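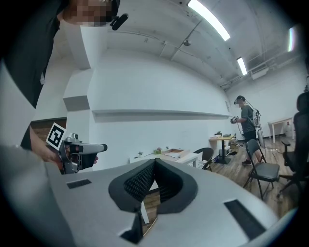 Vol. 3, No. 71

WANTED: PEOPLE WILLING TO SPEND SATURDAYS WITH SOMEBODY ELSE'S WALLPAPER

Room guides and one part-time collections assistant, Halik House Museum, Stamwood

Halik House is looking for room guides for the coming season, which opens in March and goes on until the furnace gives us a reason to stop. We are also hiring one collections assistant, a paid position, described farther down for those of you who skip ahead to the money.

If you have never been inside, the house belonged to a family of piano tuners who lived in it for 90 years and redecorated once. They regretted it. The front parlor is still the green they chose, and visitors will ask you whether it was always that color. It was. They will ask again on the way out.

The house has no grand staircase, no ballroom, and no ghost. A president did not sleep in it. A state senator once had lunch in the kitchen and left early, and we have the letter he wrote to apologize. What we do have is a very complete record of how one household in a small town kept its string, paid its coal bill, argued about the radio, and put up pears. People drive a surprising distance to look at the pears.

What room guides do

You will be posted in one room for half a day, then swapped to another so that you don't start to feel it is yours. You greet visitors, answer questions, and ask them kindly not to sit on the horsehair sofa. (Anyone who has sat on it will not need asking a second time.) There is no script. There is a binder, which you should read, and a second binder correcting the first.

Guides open and close the shutters by the chart in the back hall. The chart is strict and so are we. Light has already eaten most of the upstairs curtains and we would like to hang on to the rest.

You do not need a history degree. You need to be able to stand for an hour, climb one steep flight of stairs, and hear "my grandmother had one of those" with fresh interest many times in a day. Often the grandmother did have one of those, and now and then the visitor knows how it worked, in which case please write it down.

Guides are unpaid. You get free parking, coffee of a serious strength, a discount at the gift counter, and as many pear seedlings as you can carry in the fall. Two Saturdays a month is the usual commitment. Training takes three mornings, and the last one is mostly pie.

Collections assistant (part-time, paid)

The attic at Halik House holds more than 2,000 objects that have been listed, and a further quantity that have been looked at and walked away from. The assistant will work through the second group. Duties include numbering, measuring, boxing, entering records in the database, and deciding whether a jar of buttons is one object or a great many. We have argued both sides and will back you either way, provided you stay consistent.

We are also the keepers of the MacLeish trunks, which came to us from the house across the street when it was sold. There are 3 of them. One is full of sheet music, one is full of hats, and the last has a lock and no key. The locksmith is booked.

You should have some experience with old things in a museum, library, archive, or well-run auction house. Neat handwriting counts. So does a tolerance for dust, low beams, and temperatures the Haliks would have called bracing. Experience with textiles would be very welcome, given the hats.

The job is fifteen hours a week, on days we can settle between us. The pay is the county rate for museum assistants, grade two, and it is printed on the application form so you can be disappointed in private before you fill it out.

How to apply

Forms for both roles are at the front desk of Halik House and at the Stamwood library, in the rack beside the tax booklets. Tell us which role you want and which Saturdays you can't do. For the paid job, add a one-page résumé and a short paragraph about an object you own that has no value to anyone else. Please do not bring the object.

Return everything to the house, 71 Ukenis Street, side door. The front bell is original and does not ring.

Posted Saturday, January 1, 2022. Both roles stay open until filled.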